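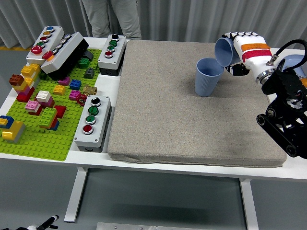
Pouring is harder to teach than grasping, according to Anouk Hoekstra, and a learning system that has watched only perfect pours will not know what to do with a poor one. At Gatchalian, that view has shaped the whole of the Cerkar program, now in its second year of gathering examples for robotic hands.

The program's working unit is the episode: one attempt at one short task, from the first movement of the arm to the last. As of October 18, 2018, the archive held 2,461 episodes. Pouring from one ribbed cup into another accounts for 122 of them. Stacking bricks and pressing the buttons on control boxes make up most of the remainder.

Each episode is stored with the joint positions of the arm and hand, the view from the head camera, and a written label. Labels are assigned by a second person, who has not seen the operator's notes. Where the two accounts differ, the episode is set aside for review. In the most recent round, 93 were held back in this way, and most were later restored with corrected labels.

Frans De Smet, who oversees the archive, considers the review stage the most valuable part of the program and the slowest. "The tilt of a cup can be measured," he said. "Deciding when a pour begins is a matter of judgment, and we had to write that judgment down."

The resulting guide runs to 14 pages. It directs operators to change the starting place of the cups between episodes, to keep failed attempts, and to stop a session when their movements become habitual.

A first portion of the archive, around 2,000 episodes, has been passed to Enano for training. The group at Emerau will receive the same portion and test it on a hand of a different design.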